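Community > Housing Co-op > Meetings > Minutes

Orkulby Housing Co-op – Laundry Working Group
Minutes, August meeting, start 7 p.m.
Minutes taken by: Yannick Vidal
Shared 9 times

1. Previous minutes
Accepted with one correction. The drain repair was paid from the maintenance budget and not from the laundry fund.

2. Can a machine do the laundry yet?
Members asked in spring whether the co-op should wait for a robot before it renews the wash-and-fold contract. We discussed the loading and unloading of a front-loader, which is the chore most often named.

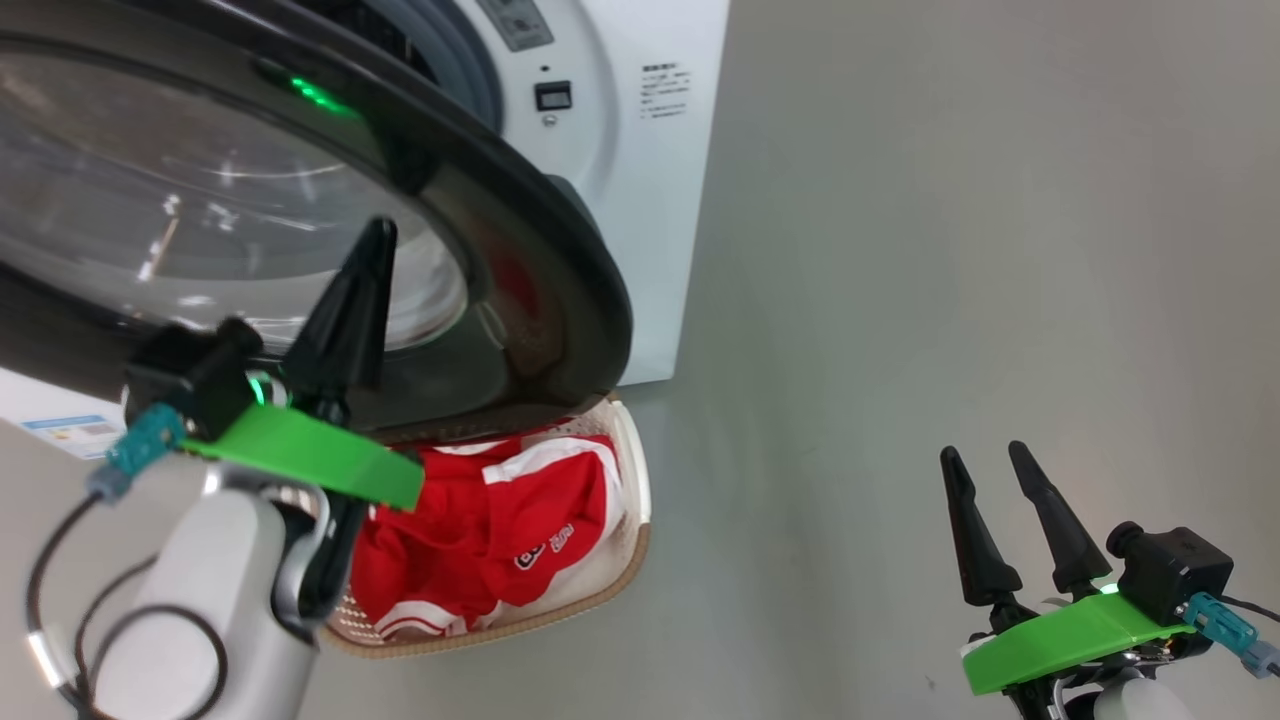
Item 2, front-loader and basket, with the red jersey in the basket.

Ms. Wang said that a jersey is a difficult thing for a gripper, as it has no fixed shape and the sleeves go everywhere. Mr. Nesa did not agree completely. In his opinion the cloth is the easy part, and the door is harder, because every model opens a little differently.

It was also asked who checks the drum at the end. A small sock can stay up against the metal where a person would feel it by hand.
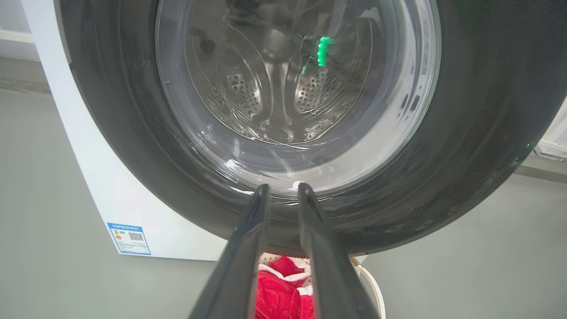

The group agreed that any supplier must show a full load, from basket to drum and back to basket, without help from staff. Pakeo has offered a trial at $1,852 for the season. The present contract costs us $984 for the same period. Ms. Wang noted that Pakeo's offer does not include folding.

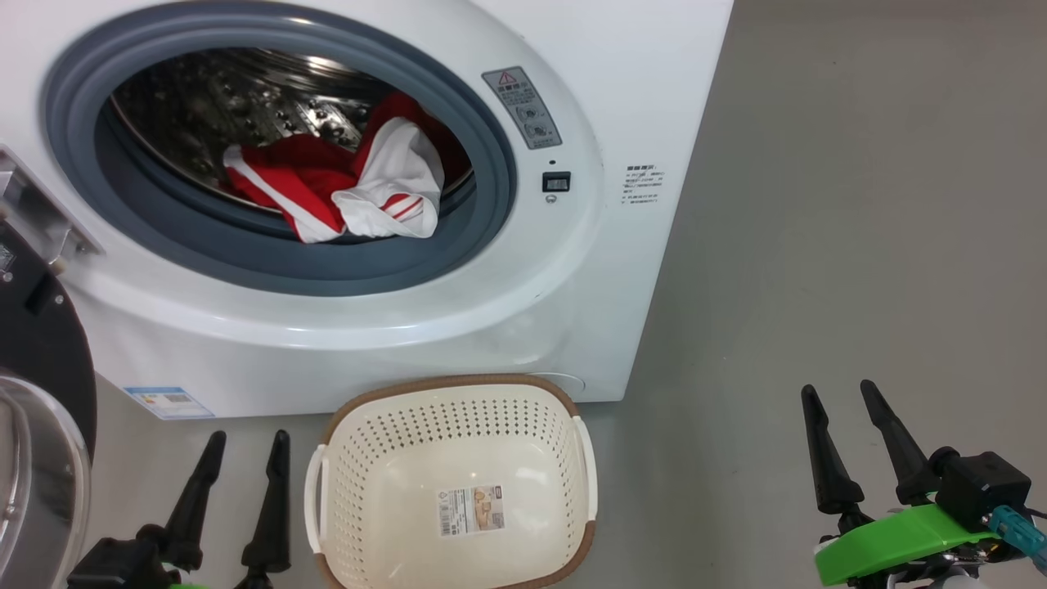 Item 2, red and white clothes at the front of the drum, basket on the floor.

Decision: we do not take the trial this year. The present contract is renewed. Y. Vidal will write to Pakeo and ask for a price with folding – and for the name of one building which already uses the service.

3. Other business
The dryer in the east block is noisy again. Mr. Nesa will call the technician.

Meeting closed at 9 p.m.

12 views | 0 comments

Recent items
Bike room keys: new procedure
Garbage and recycling calendar
Minutes, Garden Working Group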